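Household chores: how close are we really?
Home automation > General > 14 replies

ravby_shed
We run two arms at work, packing hinges into cartons, 730 cartons a shift. They do that fine. My wife asked why I can't bring one home to clean the bathroom, and I didn't have a good answer. Has anyone here tried small household jobs?

jurgita_k
Packing hinges is the same hinge every time. A bathroom is wet and everything in it gets moved daily. I'd say ten years.

musyoka.m
Ten years is too gloomy. I've been working on tidying a sink counter since December. Putting the soap back in its dish is the one I keep returning to. A yellow scalloped bar and a green dish with a grid in the bottom, set out on a plain table. Dry soap goes in 55 times out of 125 for me. Wet soap I don't even log.
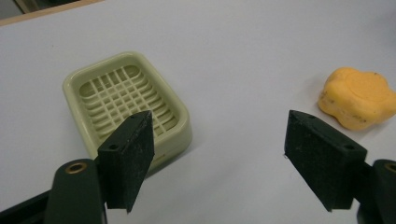
What makes soap harder to pick up than a cup or a box?

It changes. The bar shrinks with use, gets soft on the outside and slides when you squeeze it, so the grip that worked last week is wrong this week.

jurgita_k
55 out of 125 on a dry table is my point. If I had to redo more than half of what the kids put away I'd do it myself.

rätsep_j
You do redo what kids put away.
More seriously, I think people pick the wrong chores. The floor vacuum works because the whole machine was built for floors. Same with the dishwasher. A general arm that does soap, then towels, then the toothbrush cup is a different problem.

musyoka.m
Agree on the dishwasher, but it doesn't load itself, and loading is the part my family argues over.

ravby_shed
What about shape? Would a plain rectangular bar help?

musyoka.m
Some. With flat sides you get more contact. On a scalloped one the fingers can land on a lobe or between two, and it turns on you. Angle of the dish matters too. I move it between tries, otherwise I'm only testing one spot.

ekaette_n
We had a Brinier unit on trial at the laundry where I work. Good at flat sheets, hopeless at anything with sleeves. It went back after 2 months.

jurgita_k
Did it save any hours on the sheets?

ekaette_n
On sheets, yes. Then someone had to stand there and pull out the pillowcases.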